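Home | Features | Workshops | Letters | Subscribe

Filed under: Makers & Menders

A Firm Grip on the Laundry

Severin Pichler has spent 60 evenings teaching himself to pick up a towel. He could already do it with his hands, he points out, and so could his mother. The hard part is doing it with two black fingers and a pair of stubborn joints, in a way a machine might one day copy.

The shared workshop in Hollenstein sits over a shop that sells garden hoses. Members pay by the month and argue by the hour. Pichler's project is called Skudiditz, a name he picked because it was free and because no one at the front desk could spell it. It's a gripper you hold and squeeze. A camera rides on it and records every grab, and the recordings go to Jummai Bashir, who writes the software and has firm opinions about corners.

"Severin likes to come in from the side," Bashir says. "The towel does not care what Severin likes."

Cloth is a rotten thing to start with. A block stays a block when you pinch it. A towel turns into another towel, with a new set of folds and its hem gone into hiding. The pair have 3,277 grabs on disk so far, and Bashir has thrown out 718 of them, mostly for what her notes call "dithering." 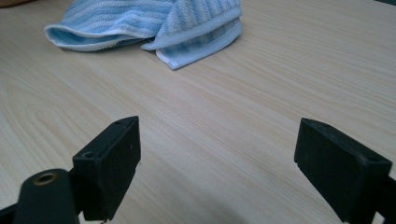 The first version had fingers with bare faces, and thin cotton slid out of them like a fish. Pichler tried rubber from a bike tube, which held on so well that it wouldn't let go. Felt was Mwanaisha Urio's idea. She repairs accordions at the next bench and had a bag of scraps she was tired of moving. The felt sheds, it frays, and Pichler has glued it on crooked more than once. He loves it the way people love a bad dog.

The joints took longer. He wanted ball bearings. The budget, almost 100 dollars by then and most of that spent on screws that didn't fit, wanted something else. He drilled the arms out twice, blamed the drill, and borrowed a better one from Leopold Ortner, who asked for it back before the second arm was done. The left side still has a little more slop than the right. Bashir's software has learned to live with that, and so has Pichler.

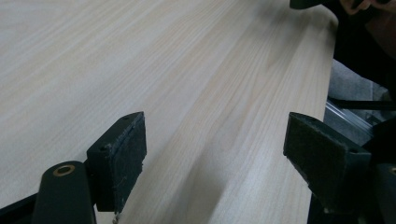
Why not skip the handheld part and put the gripper straight onto a robot arm?

Money, mostly, and speed. A person can try a new grab in seconds with a handheld tool, and a dropped one costs nothing. An arm has to be bought, bolted down and talked out of hitting the table. Pichler plans to fit the same fingers to one in July, if the secondhand unit he has been promised shows up with its cables.

Until then he folds. Urio has asked whether Skudiditz might do dishcloths next, and she has brought in a stack from home. Pichler suspects she just wants them folded. He has put them on the list after pillowcases.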